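Grasp Checking for Cloth in Software Alone
Final project report, Robot Software Studio
Brendmont

1. What we set out to do

Our proposal promised a system that would sort and fold laundry. The course staff returned it with one word circled, and the word was "fold." By the second meeting we had a smaller project: given a gripper that has just closed on a pile of clothes and lifted, decide whether it is holding anything, and whether what it is holding is worth carrying to the next step. We called the program Nomach. Nobody on the team can remember why, and the repository name was taken from it before anyone could object.

Checking a grasp is easy with a block. The fingers stop closing before they reach zero, the width is reported, and the width is the width of the block. Cloth squashes. A single layer of shirt between two fingers measures close enough to nothing that our encoder reading sat inside its own noise. Our first version, which trusted the encoder, announced an empty hand while holding a bath towel.

2. Existing code

The arm, its driver and the motion planner were inherited from last year's group, whose project was called MacPherson. Their planner worked and we left it alone, apart from one afternoon when we did not leave it alone and then spent two evenings putting it back. Their perception code assumed one object, rigid, on a table, in a color that differed from the table. We kept the file that loads the camera settings.

The pieces we wrote are these:

Nomach, the grasp checker, which takes wrist camera images and gripper state and returns a label.
Mimska, the small tool we used for labeling images and replaying logs.
A state machine that sits between the checker and the planner and decides whether to carry, shake, or drop and try again.

3. Data

We logged 2926 wrist camera images, all taken after the lift command had been sent. Each was labeled in Mimska as empty, edge pinch, good hold or multiple items. The labels sounded obvious when we wrote them on the whiteboard. Then two of us labeled the same batch separately and disagreed on so many edge pinches that we had to write a one-page guide, which went through more drafts than this report.

We split the data by session. At first we split it at random, and the test score was wonderful, as it should be when the test set contains the neighbors of the training set. We recommend this method to anyone who needs to feel better for a day. 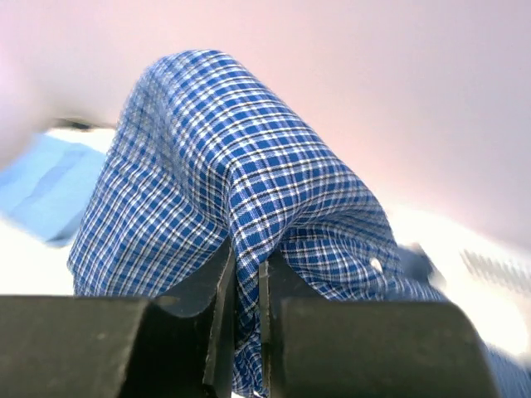 The checker has two parts: a segmentation step that finds cloth in the region between and above the jaw tips, and a small classifier that reads the resulting mask together with the image crop. The region is fixed, because the fingers are always in the same place in a wrist camera view, and this is the one piece of luck the hardware gave us. Inside it, the segmentation step originally grouped pixels by color. Plaid ended that. With blue squares, thin white lines between them and a white surface behind, the lines were assigned to the background and the shirt came back as a stack of small floating tiles. The classifier looked at the tiles and said "multiple items," which was fair, given what it had been told. We replaced color grouping with a texture feature computed over a window wide enough to cover several checks, and the mask became one connected piece. The narrow gathered strip in the gap between the fingers turned out to be the most useful part of the whole image, so we gave it its own crop. A garment can do what it likes up above, but if the gap is full of cloth, something is being held.

Blur was the next problem. Cloth in the jaws moves with the camera and stays fairly sharp, while loose parts and the surroundings smear. We planned to throw out blurred images and found that this meant throwing out most of the interesting ones. In the end we computed a sharpness score on the gap crop alone and ignored the rest.

4. Control logic

The state machine waits for 8 checker outputs in a row and takes the majority. With fewer, the arm would change its mind in midair, which was entertaining and wore on the nerves. If the majority is "good hold," the planner gets its carry goal. If it is "multiple items," the arm does a short shake and asks again. If it is "empty" or "edge pinch," the gripper opens and a new grasp point is chosen.

The shake was our proudest idea and caused our worst bug. We had set no limit on it. When two garments were buttoned into each other, the arm shook, checked, got the same answer and shook again, and would have continued into December if the emergency stop had not been within reach. There is now a counter. After the second shake the state machine gives up and puts everything down.

5. Results

For the final demonstration we ran 20 lifts from a mixed pile. The checker gave the label we would have given in 17 of them. The three misses were all edge pinches called good holds, and in each case the jaws had a fold near a hem, so the gap crop looked full while very little fabric was being gripped. The encoder-only version from the start of the term could not tell an edge pinch from an empty hand at all, so we did not put it through the demonstration.

A run this small does not support a percentage, although one of our slides contained one and we were asked about it.

6. What remains

Hems need their own label, or the lift needs to include a gentle tug before the check. We would try the tug first, as it requires no relabeling and we have all had enough of Mimska, whose undo key undoes the last label and also, in some cases, the one before it. Dark fabric against dark gripper fingers is still weak. The texture window is a fixed size and ought to scale with how far the cloth is from the camera.

The code runs with the settings file in the top folder of the repository. The settings file in the config folder is an old copy that we were afraid to delete.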